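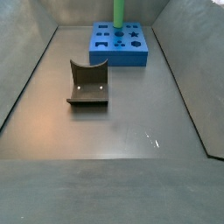 Wrist camera vs. fixed camera for peg insertion: fixed view adds almost nothing after alignment
Jisosby Forum > Manipulation > Methods and results
Started 26th November

sreekumar_m
Posting an ablation before we write it up. Task is the usual shape sorter, cylinder only. The policy is trained on 2951 teleoperated episodes, of which 1409 are cylinder insertions. Input is one fixed view, one wrist view and joint state. At evaluation we mask one camera at a chosen phase and leave the other running. Phases are approach, align and insert, segmented by tool height above the board.

Masking the fixed camera during approach hurts a lot. Masking it during align and insert changes the success rate by less than the spread between seeds. Masking the wrist camera during align is the worst condition in the whole table. 200 trials per condition, 3 seeds, board pose randomized on the floor of the enclosure.

jirkport
How do you mask? If you feed zeros, you are measuring how the network handles zeros. A black image is far outside the training set and the encoder can do anything with it.

sreekumar_m
Replaced with the mean image for that camera, computed over training. Camera dropout was on during training too, using the same mean image, so the network has met it before.

jirkport
OK, that is better than I assumed. I still would not call the fixed view useless at insert.

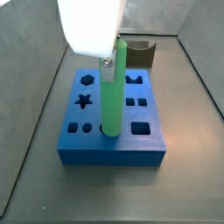
With the rod standing over the hole, the outside camera is the one that can tell you about tilt. Looking down the rod from the wrist, tilt toward the lens is nearly invisible because the rod is already foreshortened. If your grasps are all close to vertical, the test never asks the question. What does your grasp angle distribution look like?

sreekumar_m
Narrow. The operators regrasped whenever the rod leaned, so leaning grasps are rare in the data and rare at evaluation. I accept that as a limit on the claim.

seteo_user
We saw the reverse on our Seteo cell in February. Removing the fixed camera at insert cost us a clear drop. Our pegs are square, though, and yaw matters for us. A cylinder has no yaw to get wrong.

sreekumar_m
Which supports testing the other shapes before making a general statement. I have put the longer version of the method in the next post.

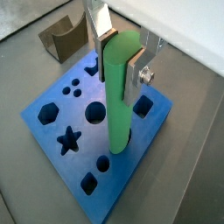

Reading time: 3 min

Phase segmentation. Approach ends when the tool crosses a fixed height over the board. Align ends when the lower end of the peg enters the hole, taken from measured tool height and the known peg length. Neither boundary is learned, and the policy does not see the label.

Scoring. A trial succeeds if the peg is seated when the fingers open. Pegs resting across the rim are failures. Trials where the peg was dropped during approach are kept in the denominator.

Neighboring holes. The board has more than one round opening, and the wrong one is a real failure mode. Without the fixed view during approach, most failures were clean alignments over the wrong opening. With the wrist view masked at align, the peg went to the right opening and caught on the edge. I think this split is the more useful result, and the success rate alone hides it.

Control. The policy outputs end-effector deltas. Force is logged and not used.

pai_k
Force not being used is my main objection. At insert, both cameras are weak sensors. Foam gives, so the peg may slide in despite an error that would jam in a rigid board. "The fixed view adds nothing" could just mean that the last step needs very little sensing. Try the same ablation with both cameras masked at insert.

sreekumar_m
Not run. It is a fair control and cheap to add.

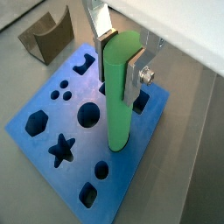
Rhydian Beddoe

I work with Sreekumar Murthy on this and ran part of the evaluation. Two corrections to the thread. First, board rotation was randomized over a smaller range than translation, so "board pose randomized" overstates it. Second, the height threshold that ends approach was picked by hand from a few episodes. Moving it up shifts some of the wrong-hole failures from approach into align, and the phase table changes accordingly. The ordering of the conditions stays the same at every threshold I tried.

On tilt, I agree with jirkport. I would add a condition with deliberately angled grasps and report it separately. Pooling it with the rest would bury the effect.

jirkport
If you do, please fix the tilt direction relative to the wrist camera. Tilt across the view should be easy and tilt along it should be hard. If both come out the same, I will drop the point.

pai_k
And the double mask first. If that succeeds as often as the baseline, the insert column should come out of the table.

Rhydian Beddoe
Double mask is queued with the same checkpoints. Angled grasps need a fixture to set the angle repeatably, so those will go in a separate thread.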